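Wrist camera placement for bottle handling: close mount or stand-off?
Grippers and End Effectors > Sensing

dirkley_arms
Posted 20 May 2023

I'm comparing two wrist camera positions on the same arm and would like opinions before I drill the bracket.

Position A is close in, with the lens near the fingers and tilted towards the grasp point. Position B sits further back on a Drander extension plate. Same camera, same controller, same lighting. The task is picking a supplement bottle out of a holder and putting it back. I ran 400 attempts in total, split evenly.

A gives a much better view of the neck. B sees more of the holder, but the fingers hide part of the rim during approach. Pick success was close enough that I wouldn't choose on that alone. Put-back was clearly better with B.

jsalazar
Is the cap on or off? It matters for the neck fit. A smooth cap and an open thread give quite different edges.

dirkley_arms
Off. Notes on the two positions, with a view from A under the first.

1. Position A, close mount

Thread and rim edges are sharp. The bottom of the bottle is out of view, so the base has to be inferred from the shoulder and the known height. The label gives plenty of texture for matching, provided the bottle hasn't been turned.

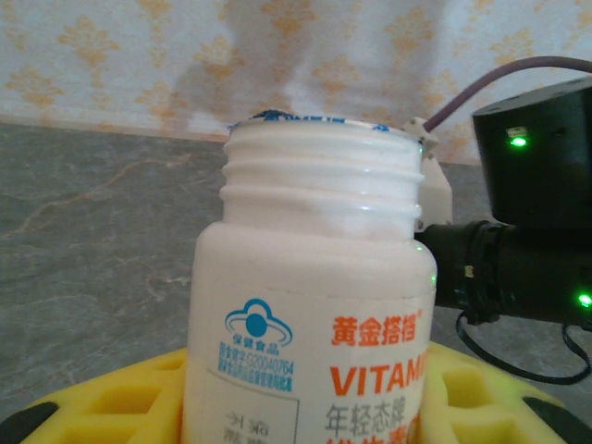 2. Position B, extension plate

More of the holder is visible, so the put-back target can be found directly. Fewer pixels on the neck. The plate also adds mass at the wrist and I had to retune the payload setting on the controller.

magbanua_t
I'd go with B. If you can't see the base you are relying on the holder never moving. Foam or plastic, those things creep when you push a bottle into them.

The yellow is useful too. It separates easily from a white bottle and from the grey worktop, so a plain colour threshold should find the cutouts even at lower resolution.

jsalazar
I disagree with B as a general answer. The neck is what you are gripping and A shows three thread ridges clearly enough to fit an axis. Fix the holder to the bench, calibrate it once and the base problem goes away.

I would be more careful about the rim. There are bits of torn foil seal left on it, with a jagged blue edge. If your height estimate comes from the top contour, the foil will pull it about from one bottle to the next. Fit to the threads and ignore anything above them.

dirkley_arms
Good point about the foil. I was using the top contour. I'll mask the blue and run the A set through the fit again.

zok_bench
Check the cables before blaming the optics. You have a thin purple one arcing down to the white bracket and a black one looping under the arm towards the holder. On our Zokden wrist a loop like that caught at the end of travel and shifted the camera by almost 2 mm. The error looked exactly like bad calibration.

magbanua_t
Seconded. Tie the black one back along the arm.

On fixing the holder: that only works if the cell is never touched. Ours gets wiped down every shift, and the fixture is never quite where it was.

jsalazar
Then put a marker on the fixture and look at it once per cycle from a raised pose. You don't need to move the camera back for the whole job.

dirkley_arms
That costs me 500 ms per cycle if I stop for the exposure. Possibly acceptable.

Rerun of the A images with the blue masked and the fit limited to the threads: height scatter is down by half. Put-back is still worse than B, so the foil was only part of it. I'll reroute the black cable next and repeat both sets before deciding on the bracket.

zok_bench
Recalibrate after you move the cable, and log the camera pose at both ends of the wrist travel.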